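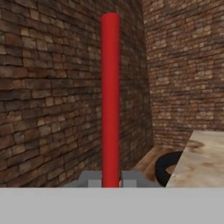
Figure 4-1. Upright red rod, rounded at the top, brighter along its left edge and darker along its right.

4. Setting Up Your Geris Monitor

Read this section before you plug anything in. We know you have already plugged it in. Read it anyway.

4.1 Putting it on the desk

1. Lay the monitor face down on the foam sheet it came wrapped in. A bath towel will do if the foam sheet has already gone to the cat.
2. Push the stand into the slot on the back until it clicks. There is one click. If you hear two, take the stand out and look for the spare screw.
3. Turn the thumbscrew under the base by hand. Do not use pliers.
4. Lift the monitor by its sides and set it upright. Keep your thumbs off the panel.
5. Adjust the height so the top of the screen is level with your eyes when you sit the way you normally sit, which may differ from the way you are sitting now that someone has mentioned it.

CAUTION: The stand has a spring in it. Never press the release button with the monitor off the stand and your chin above it.

4.2 Cables

1. Connect the power cord to the monitor first, then to the wall.
2. Connect one video cable. The monitor has three video inputs and will search all of them in turn, slowly, like a man patting his pockets.
3. Press the power button, found on the underside at the right. The four buttons next to it feel exactly the same. We have had letters.
4. If the screen says NO SIGNAL, wait for the search to finish before you start pulling cables. If it still says NO SIGNAL, push both ends of the cable in properly.

NOTE: Engelbrecht adapters sold for the older Geris models do not fit this one. They go in, but they do not fit.

4.3 Brightness and contrast

The monitor leaves the factory in Store mode, a setting meant to be seen across a large shop by people looking for refrigerators. You will want to turn it down.

1. Let the monitor warm up for half an hour.
2. Close the blinds, or wait for December.
3. Open Menu > Picture > Mode and choose Custom. Store, Vivid and Extra Vivid are the same mode with different amounts of confidence.
4. Lower Brightness until a blank white page looks like paper and stops looking like a window.
5. Leave Contrast at its default. If you have already moved it, choose Reset Picture and start again from step 3.

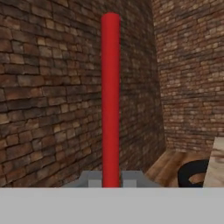
Figure 4-2. Red cylinder between two small, lighter gray blocks.

4.4 Color

1. Open Menu > Color > Temperature and choose Normal. Whites will look yellow for a day or so if you are coming from a bluer screen. Your eyes will come around.
2. Set Saturation to 50. People's faces are the best guide. Stop when your relatives no longer look sunburned.
3. Turn off Smart Color. It changes its mind whenever you scroll.
4. Save to Slot 1. Slot 2 is for the other person in the house, who will have views.

NOTE: Two monitors side by side will never match exactly, even if they came off the same truck. Set the one you look at most and angle the other one slightly away.

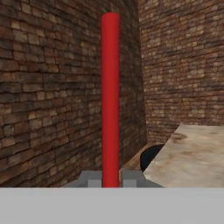
Figure 4-3. Red cylinder with brickwork behind it.

4.5 Messages you may see

CHECK PANEL HOURS: Appears after about 4,000 hours of use. Press any button to clear it. It wants a little attention and nothing else.

ERROR 531: The cable is too long or too cheap. Use the one in the box.

ERROR 91: Unplug the monitor, wait a full minute, and plug it back in. If the error returns, contact Clirkmont, who handle all repairs for Narkero products. Have your serial number ready. It is printed on the back, under the stand you just attached.

Guide revised 28 January 2026. Text by Danai Sfakianakis, Narkero.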